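# The Town That Voted Twice on the Same Bridge

January 17, 2025

In Skivness the ferry still leaves at ten past the hour, and the people who wait for it still talk about the bridge. They have talked about it for so long that the children know the arguments by heart. When I first came to the town, in August, a boy on the quay explained to me the difference between the northern line and the southern line before he told me where to buy a ticket.

The bridge doesn't exist. What exists is two local votes, seven years apart, with opposite results, and a council election this spring in which every list must say which of the two votes it respects.

I grew up in another country, with another kind of local politics, where a mayor decided and the people complained afterwards. So I came to Skivness with some envy. A small place had been asked its opinion directly, and it had answered. I wanted to see what such a place looks like after the answer.

## Two sides of the water

The municipality has two halves. Skivness is on the east bank and has the school for older pupils, the health center and the council hall. Wevach is on the west bank and has the fish plant, the cheaper houses and, for the last few years, more of the young families. Between them is a channel which is not wide. On a calm evening you can hear music from the other side. But the ferry stops at night, and in bad weather it stops in the day too, and then the way by road goes through Zurkton and takes a good part of the morning.

The first vote asked the residents if they wanted a fixed crossing. The majority said yes. There was a party in the sports hall in Wevach, and the local paper printed a drawing of the bridge over two pages. Many people have kept this drawing. I saw it on the wall in a bakery and in the waiting room of a dentist.

After this, very little happened for a long time. The council ordered a study of the ground, then a second study, as the first one had measured the current in the wrong season. The cost went up. The national road office agreed to pay a part, but a smaller part than people had expected, and it asked that the rest come from a toll or from the local tax.

The second vote was about the tax. The question on the paper was long, with two commas and a condition inside it, and both camps now say that it was written to confuse. The result was no. The difference was 896 votes, which in a municipality of this size is clear enough.
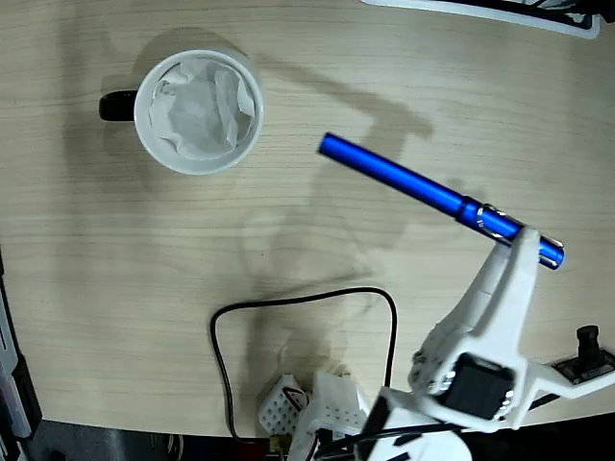
Since then the town lives with two sentences that are both true. The people want a bridge. The people don't want to pay for the bridge. A politician can stand on the first sentence or on the second, and in this campaign they stand on them with great seriousness.

## What the lists are saying

Four lists are running. The biggest, which has governed the council for three terms, says that the second vote closed the matter for this generation. Its program speaks of a new ferry instead, electric, with longer hours. In the meetings its candidates repeat that a ferry can be bought in two years and a bridge can't be built in ten. I think this is their strongest argument, and they use it well.

The second list comes mostly from Wevach. It says that the first vote was about the future and the second only about an invoice, and that a better invoice can be found. Its members have a plan with a toll for heavy trucks and a loan over a long period. When I asked at a meeting what happens to the plan if the fish plant sends its trucks through Zurkton to avoid the toll, there was a pause, and then two candidates answered at the same time with different answers.

The third list wants to divide the municipality. It is small, but it is the one people whisper about. Its idea is that Wevach should leave and join Zurkton, which is richer and has already a land connection. A few years ago this would have been a joke. Now I have heard it said calmly by people with gray hair who were married in the church in Skivness.

The fourth list doesn't speak about the bridge at all. It speaks about the roof of the school, the waste collection and the dogs on the beach. I expected that people would find this cowardly. Many of them find it restful.

## An old name on a new poster

There is also the matter of Vilela. This is the engineering firm that made the second study of the ground, and it has an office over the bank in Zurkton. In the autumn it became known that the firm had offered the council a third study, at its own expense, if the council would promise to consider it. The governing list refused. The Wevach list said that a free study should never be refused. Within some days there were posters with the name of the firm on them, some of them friendly and some not.

I have read the offer, which is in the public file at the council hall. It is four pages and rather dull. It doesn't promise a cheaper bridge, it promises to look at a shorter one, placed farther north, where the channel is narrow but the road on the west side would have to be built new. The savings on the water could be lost on the land. The firm says this openly in its third page. I didn't meet anyone in the campaign who had read until the third page.

This is perhaps what surprised me most in Skivness. The documents are available to everybody. The woman at the desk brings them in a gray box, and there is a table by the window where you can sit. In the two mornings I spent there I was alone with the box. Outside, people were arguing with much heat about what was in it.

## Who will go to vote

Turnout was high in the first vote and lower in the second. For the coming election the parties expect it to fall again, mostly in Wevach, where people told me they are tired to be asked. One man who was mending a fence said that he had voted for the bridge, then against the tax, and he didn't see a contradiction. He would also vote for sunshine, he said, and against paying for it.

The young people are harder to read. Many of them study away and are registered at the address of their parents. The Wevach list is organizing transport so that they can come home on election day. If the wind is strong, the ferry won't run, and the voters from the west bank who work in Skivness will have to vote early or drive around. The council has opened an early voting room in the library, and 100 people used it on the first day it was open.

On my last evening I took the late boat back to the east side. The ferry was half full. Two women were discussing the price of the new one, the electric one, and whether it would have a place to buy coffee. A poster for the bridge was fixed to the door of the cabin, and under it the crew had put the winter timetable.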